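Slide 1, title. Say hi, thank Soon-im Jin for the slot. Mention I'm not paid by Ondent — I bought the Takus kit with our repair shop's own money and I'm keeping it.

Slide 2, why we looked at it. We refurbish office desktops for schools, 200 of them in May alone. Opening the case is quick. Reaching past the cables to get at a connector is what eats the afternoon. Barnabás and I both have the knuckles to show for it (hold up hand, pause for laugh).

Slide 3, what's in the box. Gripper, wrist camera, mounting plate, bag of hex screws, the Ki software on a stick. No arm! Say this twice, people always ask. Ours went on the arm we already had. Hyun-seo Ji did the mounting and it took her one morning, most of it spent hunting for the right hex key.
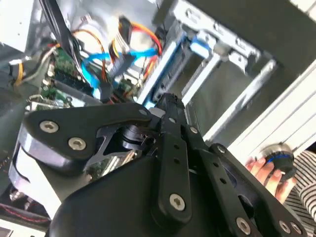

Slide 4, what I like. The fingers get narrow at the tip, so they fit in places I'd given up on. The links are all held with ordinary socket screws, so you can take a finger off and put it back without calling anybody. And the teaching mode is just moving the thing by hand and pressing save — my nephew could do it, and he's 16.

Slide 5, what I don't. Cables. It's fine with a rigid part and it gets confused by anything floppy. We ran 50 cases and I stepped in way more often than the brochure made me expect. Also the manual is bad. Skip the story about page nine if we're running late.

Slide 6, price. Spare finger set is $424, which made Alfredo Bañez say a word I can't repeat here. Compare with Sakex, cheaper fingers but you wait longer for them.

Slide 7, questions. Ye-seo Moon has the loaner sign-up sheet at the back.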